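**Clip ring vs bar hanger for small loads**

**tumblegum** wrote:
Replacing the drying setup in the laundry. The rail is a Rantala, 1,200 mm between end fittings. I have room for either a second bar hanger or one of the round peg rings (Flavska or Clereo, same price here). Load is mostly socks and kids' singlets, plus one or two pairs of trousers. Preferences?

**dryline_746** wrote:
Ring for the small items, ordinary hanger for the trousers. Both go on the one rail. Leave a gap between them or the trouser legs block airflow to the pegs. 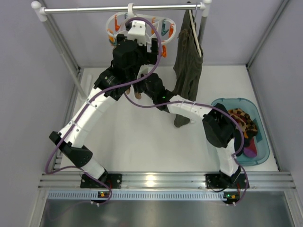 *Round clip ring and olive trousers on the same rail.*

**Erirora** wrote:
Disagree on the ring. It tilts as soon as the load is uneven, and the hook creeps along a chrome rail. I went back to a bar with 8 fixed clips and it stays level.

**dryline_746** wrote:
Tilt is a loading problem. Peg opposite sides in pairs. Creep I'll grant you; a rubber band on the rail either side of the hook fixes it.

**Erirora** wrote:
That's two extra steps per load. Also, the pegs on mine went brittle by February. Indoors, beside a window.

**tumblegum** wrote:
Are the pegs replaceable? Mixed colours don't bother me.

**dryline_746** wrote:
On the Clereo, yes. They unclip from the rim. No idea about the Flavska.

**Erirora** wrote:
Check the spacing before you buy. Under 15 mm between socks and the cuffs stay damp overnight.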